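Bench notebook, November
Antenna bracket and coax, van build

Picking this up where I left it before lunch. The Narik whip is on the ladder rack side now, not the hood. I know I argued for the hood last time (Liam, you can have that one in writing) but the feed line run was ugly and it put the base right behind the wiper arm.

Coax first. The old run had a kink just inside the door seal, and when I straightened it I could feel the jacket go soft under my thumb. So that length is scrap. I cut a new one, left enough for a service loop behind the seat, and put new connectors on both ends. The first connector was a mess — braid whiskers everywhere, one of them touching the center pin — and I had to cut it off and start over. Second try went on clean. Meter shows open from center to shield and near zero end to end, which is what we want.

Grounding still bugs me. The rack is powder coated and the Prellia clamp only bites through the coating on one side, if you tighten it like you mean it. I scraped a patch under the foot, put a star washer in, and ran a short braid strap down to the body. Big difference! Before the strap the SWR was all over the place whenever I leaned on the rack. After, it sat at 2 at the bottom of the band and came down nicely toward the middle. Still higher than I like at the bottom, so the whip probably wants to be a touch longer. I didn't touch it today because the set screw is the tiny kind and the right key is not in the drawer. Whoever has the small hex set, please put it back.
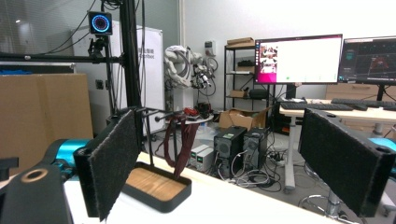
Amplifier placement

Dymphna wanted the booster under the passenger seat and I get why, it's the shortest run. But the heater duct dumps right onto that spot. I ran the amp there on the bench supply with the heater going, and the case got hot enough that I didn't want to keep my hand on it. It didn't shut down, but it's only November and I'd hate to see what it does in a parked van in summer.

Moved it to the bulkhead behind the driver, standing on edge with the fins running up and down. Much better. It does mean the inside antenna has to go further forward, and that needs some thought, as the two antennas can't see each other too well or the amp starts oscillating and backs its gain off. I tried the inside one in these places:

Dash, center: best signal at the phone, but the oscillation light came on every time.
Pillar, passenger side: no light, decent signal, cable in the way of the grab handle.
Seat side, low down: no light, and good enough as long as the phone is in the cradle. Drops off fast if you hold it up to your ear.

Going with the seat side for now. The pillar would be my pick if we can get the cable under the trim, but I broke one trim clip already and I'm not keen on breaking another one before we have spares.

Power

Fused at the battery, 7 feet of wire to the relay, switched from ignition. I had the relay coil backward against the diode the first time and popped the fuse. Yes, I felt silly. Labeled both wires with tape so it won't happen to the next person. With the engine off and the relay open there is no draw I can measure on this meter.

One odd thing: there is a whine in the CB audio that follows the engine speed, and it's there with the booster unplugged too, so it isn't ours. I suspect the cheap phone charger in the second socket. Natodance makes a choke that might clean it up, or we just take the charger out and see. Try the free option first.

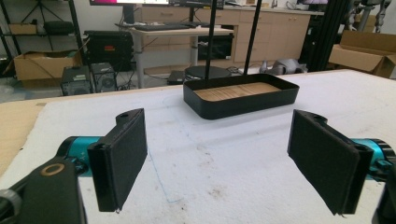 Black tray on the white work table.

Left to do

Find the hex key, lengthen the whip, sweep it again with the doors shut.
Seal the cable entry. I only have tape on it, and tape won't last in the rain.
Ask Ó Flaithearta if they still sell the rubber boots in the narrow size.
Order trim clips.
Drive the hill road with the booster on and then off, same phone, same cradle, and write down where the calls drop each way.

Liam, if you get in by 8 the van is unlocked and the meter is on the driver's seat. Please don't move the inside antenna until I've taken the numbers again.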